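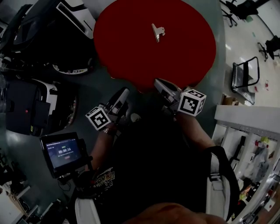

Ticket 290: left hand gripper keeps losing its marker cube
Opened by: Kirsty Baird
Set: Grelell hand-held pair, Stumport
Status: open, waiting on a part

Hi Cameron, me again! The left one is playing up. I'll get a good run of picking the binder clip off the round red table, everything lovely, and then the tracking for that hand jumps sideways and comes back as if it had never been away. The right one hasn't put a foot wrong all week.

What I've tried so far:

Wiped both cubes with a dry cloth (no spray, I remember the last time). No change.

Swapped the leads over at the pack end. Fault stayed with the left hand, so I think we can let the leads off.

Ran the calibration again, twice. The first go failed at step 6 and the second went through, but I got the jump again 11 minutes into the next session.

Then I gave the cube a wiggle and it moves on its bracket. Only a hair, but you can feel it click. I nipped up the two little screws with the small hex key and that bought me almost 200 picks before it went again. One of the screws just keeps turning now, so I reckon the thread in the bracket has had it.

Reply from Cameron Lennox, 10/26/19
Sounds like the bracket to me as well. Please don't glue it, Shona did that in May and I had to cut the thing off. Can you check whether the finger on that side closes fully with the trigger let go and squeezed a few times? If the bracket has been knocked, the finger pivot may have had the same knock.

Kirsty Baird
Finger's fine, opens and shuts cleanly, and it'll hold a sheet of paper by the corner. The clip is a fiddly thing to get hold of when it's lying on its side, mind you, so I do tend to come in low and I may well have been catching the cube on the table edge. Guilty! I'll come in a bit steeper from now on.

Cameron Lennox
New bracket ordered from Fondo, with longer screws. Stick to the right hand until it's here, and recalibrate both when you fit it.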